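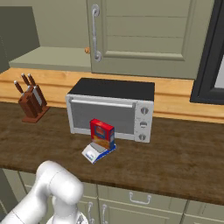 Un petit four et une balance sur le plan de travail.

À Temell, le village commence là où la route s'arrête. On laisse la voiture sous les platanes et on monte à pied, par 7 ruelles en escalier, jusqu'à la chapelle. De là-haut, la vallée du Mak se découvre jusqu'aux salines.

Hanne Hjaltadóttir y loue des chambres depuis 6 ans. Elle conseille de venir en septembre, quand les terrasses se vident et que l'eau reste bonne. Le sentier des crêtes culmine à environ 1 000 mètres - prévoir de l'eau, il n'y a pas de source après le col.
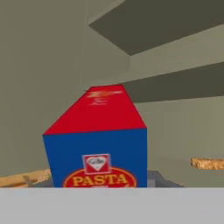
Descendre à Pralta

Le car du matin rejoint le port par la corniche. Les barques rentrent avant midi et le poisson se vend sur le quai. Pour dormir, mieux vaut s'éloigner du front de mer et chercher vers l'ancien arsenal, plus calme.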